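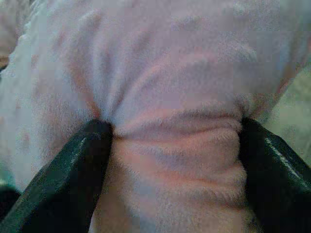 El sofá, los cojines y otras negociaciones

Última actualización: mayo

En el boletín anterior prometimos hablar de las cortinas. Las cortinas siguen en la tintorería, así que toca hablar de cojines, asunto sobre el que en Plillholm hay más opiniones que cojines. La encuesta que repartimos con la hoja de turnos volvió con 102 respuestas, bastantes más de las que conseguimos cuando preguntamos por la caldera, y una mayoría clara pide que la sala común "parezca recogida". Cómo se consigue eso ya es otra cosa. Hay quien exige simetría, quien prefiere los cojines amontonados en un extremo y quien escribió, en mayúsculas, que los cojines son para la espalda y que dejemos de mirarlos.

Empecemos por lo que tenemos. El sofá es de cuero oscuro, de un color que en el inventario figura como gris y que media casa llama verde. Tiene dos plazas cómodas y una tercera teórica, que coincide con la costura del medio y que suele tocarle al último en llegar. El cuero agradece un paño apenas húmedo y nada más. El invierno pasado alguien le dio con el abrillantador de los muebles del comedor y durante unos días no hubo manera de quedarse sentado: uno se iba deslizando hacia la alfombra con bastante dignidad, pero se iba deslizando.

De ahí viene también el problema de los cojines. Sobre tela, un cojín se queda donde lo dejas. Sobre cuero, el cojín viaja. Se coloca por la mañana contra el respaldo y a la hora de la merienda ya se asoma al borde del asiento, como si esperase el autobús. Hemos probado la postura clásica (de canto, en la esquina), la de hotel (con el golpecito de kárate en el centro, que en estos cojines no deja la menor huella) y la de dejarlos tumbados, uno en cada plaza, que es la que menos discusiones provoca. 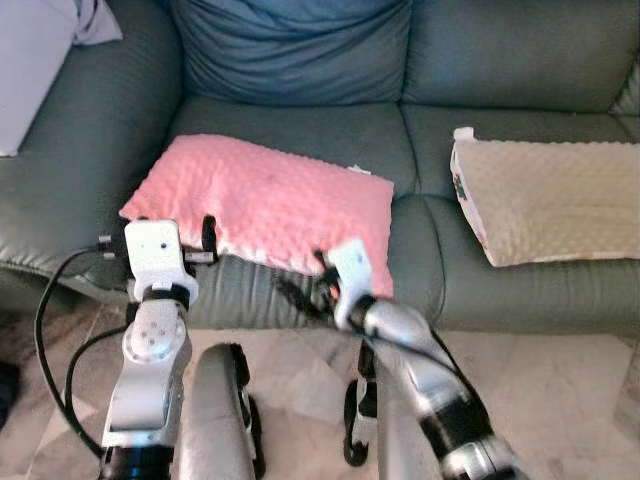

Tumbados, por lo menos, no se caen de cabeza. El rosa va a la izquierda y el beige a la derecha, y rogamos que nadie los cambie de sitio por la noche para ver si nos damos cuenta. Nos damos cuenta. Los dos son de esa tela de bultitos que se vende para mantas de bebé y que los adultos acarician con disimulo mientras fingen leer el periódico. Atrae las migas con verdadera vocación. Para limpiarlos, cepillo blando y a favor del pelo; si hay que lavarlos, agua fría, nada de suavizante y secado al aire, lejos del radiador. A 20 grados de temperatura ambiente tardan lo que tardan, y apretarlos cada rato para comprobarlo no acelera el proceso.

Sobre las etiquetas. Cada cojín lleva la suya, blanca y pequeña, y cada mes llega alguna nota pidiendo permiso para cortarlas. Permiso denegado: ahí vienen las instrucciones de lavado y ya perdimos las del juego anterior, que salió de la lavadora convertido en una especie de rosquilla. Quien no soporte verlas puede girar el cojín.

El presupuesto tampoco invita a grandes reformas. Quedan alrededor de 100 euros en la partida de textiles, y la oferta de Corora para retapizar el sofá entero sube a 1,537, cifra que leímos dos veces por si la coma estaba de broma. No lo estaba. Habte nos ofrece fundas lavables a un precio más humano - aunque solo en mostaza - y queda pendiente ver el muestrario. De Clusham, donde compramos la alfombra, seguimos esperando que nos cojan el teléfono.

Mientras tanto, tres ruegos. Quien se levante el último, que devuelva los cojines a su plaza. Las telas que se dejen sobre el brazo del sofá se doblan o se llevan a la habitación, porque el brazo no es un armario. Y las galletas de sésamo, en la mesa.

Las propuestas sobre las fundas se dejan en el buzón de la entrada antes de que acabe el mes. Las que consistan únicamente en la frase "mostaza no" ya están contadas.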